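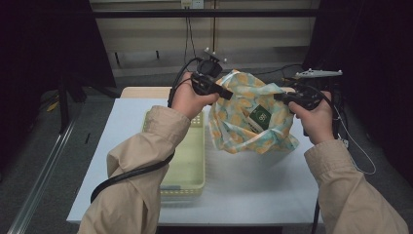
Success rates are the least interesting number in any paper about teaching robots to handle things, and they are the number we all turn to first. I do it too. I open the PDF, skip the diagram with the arrows, skip the equations, and go hunting for the bold figure in the right-hand column. What I'd like to argue for is a different habit, in which we look first at how the demonstrations were made and only then at what the robot did with them. Take a bag. A person with a black gripper in each hand pinches the two sides of the opening and holds it apart, and you'd think this was the simplest job in the building. The rim bunches and folds at the jaws. There is a dark green card or packet down inside, near the mouth. A great deal of skill is going on in those two wrists, and almost none of it will ever be mentioned in the results section.

I have a stake in this, so I'd better declare it. I spent most of last year on Stovivlow, a modest attempt to find out whether the way people demonstrate a task matters more than how many times they do it. The method was dull, which I mean as praise. People did two-handed jobs with hand-held grippers, tracking markers on top so that we knew where each one was, and we trained the same policy on different slices of the recordings. One slice was everything. Another was only what we called the unhurried demonstrations, picked by a person watching them and saying yes or no.

The full set came to 3483 demonstrations. The unhurried set was a fraction of that, and on the bag tasks it did better. On the rigid tasks, moving a block, putting a lid on a tub, it made no odds. You could train on the whole pile, sneezes and all, and the block would go where it was told.

I would love to report that this was received as a revelation. The first reviewer asked whether we had tried more data.

To be fair to the reviewer, more data is very often the answer. It has been the answer for years, and those of us who kept predicting it would stop being the answer have had to eat a fair bit of cold pudding. When the Prasingate group put out their bag-opening results, they had a simple recipe and a great heap of recordings, and their robot opened bags that ours could only frown at. I read the paper twice looking for the catch. The catch, such as it is, lives in an appendix: their demonstrators were trained for 30 hours before a single recording was kept. The main text gives this half a sentence. The network gets four pages and a figure in three colours.

That half sentence is the paper, as far as I'm concerned. Anyone who has tried to open a soft bag with a pair of pinching jaws knows why. Your own fingers cheat constantly. They rub the two layers against each other, they feel the gap before you see it, they let go a little and catch again. Take all that away, leave a pinch at the end of each arm, and you're reduced to something like picking up a wet stamp with two pairs of salad tongs. Beginners fall back on force. They yank. A policy trained on yanking learns to yank, with great consistency, and then we write that the method "struggles with deformable objects", as though the objects had been difficult about it.

With practice the demonstrator develops manners. The second jaw waits for the first. The pull goes sideways and slightly up. The arms stop when the mouth is open wide enough, which is a decision, and beginners don't make it; they carry on until something slips. None of these habits was in our instructions. We found them by watching, and I suspect every lab that works on cloth and plastic has its own list on a whiteboard, half rubbed out.

So why doesn't it get published? Partly because it sounds like gossip. "Our people got better at it in the second week" doesn't look well beside a loss function. Partly, too, because it spoils the comparison. If my demonstrators are more patient than yours, then the neat table where my method beats your method by a few points is measuring my method and my demonstrators together, and there is no column for the latter. The Bakke benchmark was supposed to sort this out by giving everybody the same recordings. It did sort it out, in the sense that we now all inherit the same impatience.

There is a respectable case against me and I should put it properly. If a method only works when the people feeding it are experts, it isn't much of a method. The point of learning from demonstration was always that ordinary people could do the demonstrating. A robot that needs to be taught by a virtuoso of bag opening will never be taught anything by my aunt. I accept all that as a goal. I don't accept it as a reason for leaving the facts out. If the method needs virtuosos today, say so, and then we can have a go at making it need fewer.

There's also the matter of how we chose the unhurried set, and I'll get to it before someone else does. A person watched and judged. We had a second person judge a sample of 101 clips, and the two of them disagreed on 26. You may find that scandalous or rather good, depending on whether you have ever marked essays. I'd have liked a cleaner measure, and we tried several: jaw speed, jerkiness, time spent stationary. All of them preferred a smooth failure to a slightly hesitant success. The person didn't, and we went with the person.

What would I change? Something small and cheap. Every paper of this sort should have a paragraph on its demonstrators: how long they practised, what they were told, which recordings were thrown away and on whose say-so. Put it in the main text, before the results. I'd happily give up a figure for it, and most papers could spare one. The Dekier workshop has agreed to ask for such a paragraph in its August submissions, on a voluntary basis, and I look forward to reading both of them.

Meanwhile we are recording again, with new people and the same awkward bags. They've been told to take their time. Some of them are listening.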